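Small thread about laundry, because I promised it to my cousin Yaneth Guzmán and she says I always explain by phone and she forgets. 🧺

**1/** We moved to the flat in Imodstead in June. The washing machine is the type that opens from the top. Before, I had only front door machines in my life, so I had to learn many things again.

**2/** First lesson was about the filling. In my old machine I pushed everything in until the door closed. With a top loader, the clothes need space to move. I now put them in one by one, opened and not in a ball, all the way around the drum.

**3/** Second lesson: pockets. In one wash I lost a bus ticket, a paper tissue and the receipt for a kettle (299, and of course the kettle had a problem the next month). The tissue was the worst. I was picking small white pieces from black socks for two evenings.

**4/** So now every pair of trousers gets the same check. Front pockets, back pockets, the very small pocket which has no purpose. Then zipper closed, button open, and inside out if the color is dark.

**5/** Light jeans are a separate question. I have a very pale blue pair, almost white, and for a long time I washed them together with the blue ones because "jeans are jeans". Please don't do this. They came out a little gray and it needed 3 washes to be nice again.

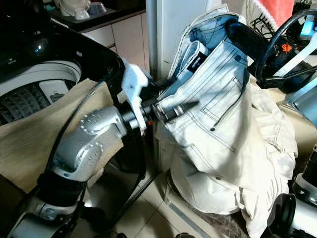
**6/** After this I started to wash the pale ones together with white things, in cool water. Some people will tell you never to mix denim with white sheets. If the jeans are old and have been washed many times, I have no problem with it. If they are new, wash them alone the first time.

**7/** I also stopped to use so much powder. My neighbor Jozefína Tichý looked at my measuring cup and asked if I am washing a horse. She uses half of what is written on the box and her towels are softer than mine. I use Vana, the one without perfume, but I think any brand is fine.

**8/** About towels: pink and red ones go alone until you trust them. I have one towel which I still don't trust after two years.

**9/** When the wash is finished I leave the lid up for some hours, so the inside can dry. My mother always closed it immediately because it looks more tidy. Her machine had a smell, and she blamed the water in Cledurden for it until she sold the house.

**10/** For drying, I hold the jeans by the waistband and shake them strongly two times, then hang them from the waistband too. The legs become straight from their own weight and I don't iron. I have not ironed jeans since I was a student.

**11/** Yaneth, you also asked about the stain from coffee. Cold water first, then a little dish soap, wait ten minutes, then normal wash. Don't use hot water before the stain is gone.

**12/** Next time I will write about wool blankets, when I am brave enough to wash the one from Castaño. If somebody has washed such a blanket in a top loader, please tell me which program you used.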